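Home Topics Unanswered Tags Members Search

Planned approach path clips the pot rim on placement

Posted by Nuria Negash in Motion Planning

Our laboratory is developing a task in which one arm transfers steamed buns from a plate to the perforated tray of an electric steamer. The planner is Karwood, with perception supplied by Tivau. The transfer across the table is reliable. During the final descent, however, the planner frequently returns a path that brings the fingers too close to the rim.
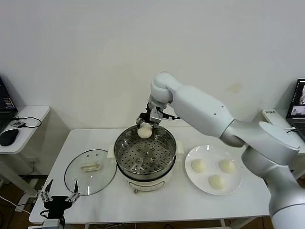
The pot is modelled as a solid cylinder with collision checking disabled for the last segment. I should be grateful for advice on whether this is sound practice. The planning limit is 200 milliseconds, and I would prefer not to extend it.

Trallholm

Disabling the check is not recommended. A solid cylinder states that the interior is occupied, so the planner cannot reason about the wall at all. Please replace it with an open shell, consisting of a floor and a ring of wall pieces, and restore checking throughout. Thereafter:

1. Set a waypoint directly over the target position on the tray, clear of the rim, and constrain the descent to a vertical line.

2. Attach the bun to the gripper as a collision object when the fingers close, and detach it on release.

3. Add each placed bun to the planning scene before requesting the next target, so that a later descent does not pass through it.

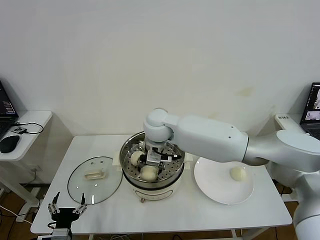

4. Request the retreat as a separate vertical segment. Lateral motion should be permitted only once the fingers are above the rim.

The shell adds little to planning time. In our own tests the descent was solved in 158 milliseconds.

mersha_user

Have you tried a slower speed? It helped in our case, although we were using a different planner.

Nuria Negash

A lower speed did not alter the path. The open shell has been adopted and the matter may be regarded as resolved. The wall pieces required 2 millimetres of padding.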